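Best way to wash a big black puffy thing without it going grey?

Posted in Laundry & Cleaning by Georgiou 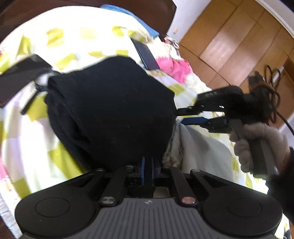
The black one, on the bed

So I've got this massive black winter coat, size enormous, and every time I wash it the colour comes out a bit duller. It's got a grey look around the cuffs now and I reckon I've been overdoing the powder. I paid $314 for it in Dastlow so I'd rather not bin it! Our machine is only a little front loader, and the tag has faded to nothing. Do I do it cold, or take it to the laundromat? Does the vinegar thing work? I'd like it sorted before we go up to Grurkmont in November.

grurkmont_gal
Cold, inside out, liquid detergent, half of what the bottle says. The grey is probably leftover powder, so run a second rinse before you decide the dye's gone. I'd go the laundromat for anything that size (the big drums at mine are $9 a load) because a small machine just squashes it into a ball and the soap never gets out. Dry it in the shade, flat over an airer if you've got one, and flip it every 4 hours or so. Full sun will wreck black faster than any wash. Haven't tried vinegar on a coat, only on towels.

Zamusness
just dye it mate. did my old jacket in a bucket and it came up a treat, lining went a bit purple but who's looking

Georgiou
Ta both! Will try the double rinse first. Not sure I'm brave enough for the bucket, but if the cuffs still look grey I might ask what dye you used.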